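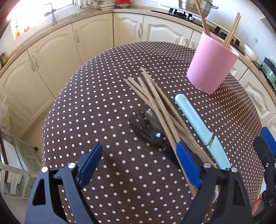
*Wooden chopsticks, a dark spoon and a pale blue knife on a polka-dot cloth.*

**Chopsticks** are a pair of sticks of equal length, used for cooking and eating over much of East Asia and a good part of Southeast Asia. I keep this page for our food encyclopedia, and Meifang Mao checks the Chinese parts for me (she has fixed plenty of them, thank you Meifang!). If you spot a mistake, leave a note at the bottom and one of us will get to it.

## Name

The everyday word in modern Mandarin is *kuàizi*. The older word is *zhù*, and you still find it in some southern dialects. The story I always hear is that boatmen disliked *zhù* because it sounded like the word for stopping, so they swapped it for one that sounded like "quick." I love that story, and it does go back to Ming-dynasty writing, so I've left it in. The Japanese word is *hashi*, which sounds a lot like the words for "bridge" and "edge" and gets a lot of beginners into trouble, me included. In Korean it's *jeotgarak*, and in Vietnamese it's *đũa*.

The English word probably has something to do with "chop-chop," pidgin for "quickly," though the dictionaries I've looked in don't all sound equally sure.

## Early history

Chopsticks seem to have started out as kitchen tools, good for stirring a pot or fishing something out of hot broth. Bronze ones turned up at Yinxu, the late Shang capital near Anyang, and they're usually read as cooking gear. For centuries people in northern China ate their millet with a spoon and kept the chopsticks for the vegetables in the soup. Wheat noodles and dumplings changed that, and so did the spread of rice that clumps enough to be lifted.

By the Ming period, chopsticks had taken over most of the meal in China and the spoon had more or less retired to soup. Korea kept the spoon for rice, and still does, so a Korean place setting has both, side by side.

## Shapes and lengths

Chinese pairs tend to be the longest, often squared off at the handle end, with blunt tips. That makes sense to me for a table where everyone reaches into shared dishes. Japanese ones are shorter and come to a finer point, lovely for picking bones out of fish, and they're often lacquered. Korean ones are flat metal and (I'm sorry, Korea) they defeated me completely for my first 20 meals or so. Vietnamese pairs are long and usually wood or bamboo.

Cooking chopsticks are a separate thing. The Japanese kind, *saibashi*, can be 30 centimeters or longer and often have a bit of string through the top ends. I use mine for frying and for turning bacon, and I wouldn't give them up for any set of tongs!

## Manners

Rules vary from house to house, but a few come up almost everywhere:

- Don't stand chopsticks upright in a bowl of rice. It looks like incense at a funeral.
- Don't pass food from one pair to another in Japan, where it recalls a step in the handling of cremated bones.
- Don't drum on the bowl.
- Don't spear things. (I've speared a potato. We all have.)
- Use the serving pair if there is one.

Costel Bratu wrote in to ask whether it's rude to lift the bowl. In China, Japan and Vietnam, lifting the rice bowl is normal. In Korea it usually stays on the table.

## Looking after wooden pairs 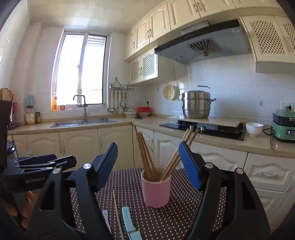

### Washing and drying

Plain wood and bamboo shouldn't be left soaking in the sink, and I'd keep lacquer out of the dishwasher unless the maker says it's fine. Wash them soon after the meal with a soft sponge, rub from the handle down to the tip, and let them dry all the way before they go in a drawer. Toss any pair that smells musty or has split, as those cracks are very hard to get clean.

### Oiling

Optional, and Agata Fontana and I disagree on it. She wipes hers with walnut oil every February; I've never bothered with mine. If you do oil them, remember guests with nut allergies and pick something else.

## See also

- Spoon
- Saibashi
- Rice bowl
- Table manners in Korea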